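How I sort out a fabric storage bin (and keep it sorted)

I've got a bit of a thing for fabric bins. They're cheap, they weigh nothing, you can shove them under a desk or up on a wardrobe, and they hide a truly shocking amount of clutter. The trouble is that last bit. Mine turn into bottomless pits within a month, and then I'm up to my elbow hunting for a phone charger and coming out with a single glove.

So I now do a proper bin sort every so often, and I thought I'd write down how I go about it. You'll need the bin, a clear table, a small bowl, a damp cloth and maybe half an hour. Put the kettle on first!

Step 1. Get the bin up on a table

Please don't do this on the floor. I did it on the floor for years and my knees have never forgiven me. A tall round bin on a table is at a good height for reaching into if you stand up, and you've got room all round it for piles. Wipe the table down before you start, particularly if your bin has any white on it.

Step 2. Put a little bowl next to it

This is for the tiny stuff — hair grips, buttons, coins, the odd screw that must belong to something. Any shallow bowl will do. I like a cereal bowl or one of those dipping bowls, because you can see everything in it at a glance. Keep it off to one side so you don't knock it flying with a jumper sleeve.

Step 3. Take things out from the top, one or two at a time

I know it's tempting to tip the whole lot out. Tipping is quick, but then you've got a mountain, and I always lose heart with a mountain and stuff it all back in. Reach in, take out what's on top, decide where it goes, then reach in again. It's slower and much calmer (put a podcast on).
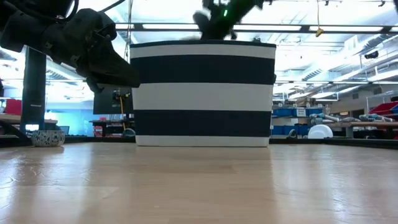
Nokuthula Dlamini left a comment under my last storage post saying she does tip hers out, but onto an old sheet, so that if she runs out of steam she can gather up the corners and carry on the next day. I've tried it since and it's a good trick for toys and wool, less so for anything with leads.

Step 4. Three piles and no more

Mine are: back in the bin, lives somewhere else, and leaving the house. I used to have a "not sure" pile as well and it ended up the biggest every single time, so it's gone. If I can't decide, it goes in with the things leaving the house and sits in a carrier bag by the door for a week. I've only fished something out once, a bike light, back in July.

Step 5. Clean the bin while it's empty

Shake it out over the sink or out of the back door. You'll get fluff, crumbs and possibly a raisin. Then go round the inside with the damp cloth and a tiny drop of washing-up liquid. Do the outside too, working along the stripes if it has them, and don't soak it. If there's cardboard in the base it'll go soggy and never sit flat again. Leave it to dry completely before anything goes back.

If the sides have gone a bit saggy, push them out gently from the inside with your hands and smooth the creases down. A rolled-up towel standing inside overnight helps as well.

Step 6. Fill it again, heavy things first

Heavy and flat at the bottom, soft stuff in the middle, anything you use every day on top. Leads get wound up and held with a hair bobble before they're allowed back in. I stop a hand's width below the rim, otherwise things start sliding out over the side whenever I move it.

Last job is the little bowl. Coins in the jar, buttons in the sewing tin, grips back to the bathroom. Do it there and then, or you'll have a full bowl sitting on the table till Christmas — ask me how I know.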